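Frequently Asked Questions: Gripper Force Fault on the Maglaya Tabletop Arm

Issued by Skostier Robotics Support, 24th May

The following answers are provided for schools, laboratories and training centers that operate the Maglaya arm with the two-finger Endberg gripper. They replace the notice displayed on the customer portal.

What is the fault?
Under certain conditions the gripper continues to close after it has made contact with an object. The controller reports a normal grip, but the force at the fingertips is higher than the value set by the operator. No warning light or message appears.

Which units are affected?
Units with controller firmware 3595 are affected. The firmware number is shown on the start screen of the control panel, under System. Units with any other firmware number do not require action.

What causes it?
The fault lies in the contact check. When an object is held at an angle, one finger can touch before the other. The software reads the first contact, resets the force limit and does not apply it again when the second finger arrives. Square, level grips did not trigger the fault in our tests.

Has anyone been injured?
One customer reported a pinched fingertip, which did not need medical treatment. The customer was holding the object in place while the gripper closed. Operators are reminded that hands must stay out of the work area whenever the arm is powered – this applies to slow and demonstration modes as well.

May we continue to use the arm?
Yes, with the force limit set to level 2 and the travel speed set to 110 or lower. Glass, filled containers and batteries should not be handled until the update has been installed.

How was the fault reproduced?
Soon-im Ha of our Mommont test laboratory led a series of 1000 grips, using common tabletop items set down at different angles. Puzzle cubes were included, as many customers use them in class and their layers shift when they are squeezed unevenly.
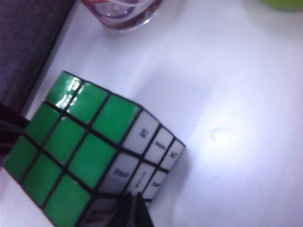

When will the update be available?
The corrected firmware is planned for release in June. Registered customers will receive a message with the download link and a short installation guide. The arm must be restarted and the gripper calibrated again after installation.

Do we need to return the gripper?
No. The fingers and motor are not at fault. If a finger is bent or the pads are torn, please stop using the unit and open a repair request through the portal – include the serial number and the event log.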